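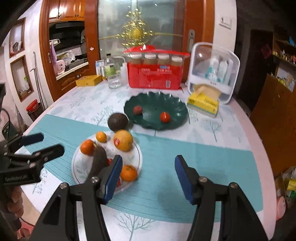 The Senen dish in green, with the Nander table runner in teal.

Senen Green Fruit Dish and Nander Table Runner
Reviewed by Umesh Lodhi
Jun 29, 2024

I bought the dish and the runner together at Bhatt in Malbridge in January. Both have been on our round dining table since then, over a printed cloth we already had.

The dish is dark green with a wavy rim and a glossy finish. It is meant for small fruit. Cherry tomatoes stay put in it, but large citrus takes up too much room, so I put that on something flat. The rim is easy to grip when you carry it to the sink. Crumbs and dust do collect in the dips along the edge, and a sponge won't get them all out. I use an old toothbrush. No chips so far.

The color is darker than on the Senen website. I like it, but anyone trying to match a lighter green should look at one in the store first.

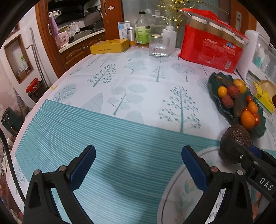 Capacity is better than I expected from the box. A supermarket bag of mixed small fruit usually goes in with no trouble. Lychees, cherry tomatoes and a couple of longer brown fruits all fit in it together, with the orange ones beside them, and I keep the avocado out beside it. I would not pile it higher than the rim, as round fruit rolls off the top.

The runner has a fine line through it that keeps it from looking flat. Against a light cloth with trees and leaves it is the strongest color on the table, and it does not fight with the print. It slides a little when you pull a plate toward you. I have washed it 17 times on cold and the teal has held. The ends curl after drying and need a quick iron, 3 minutes or so.

Nander sells a longer version, which would hang too far over a table like ours. Measure before you order.

Dish: 4 out of 5. I took one off for the cleaning.
Runner: 4 out of 5. It could use some grip on the underside.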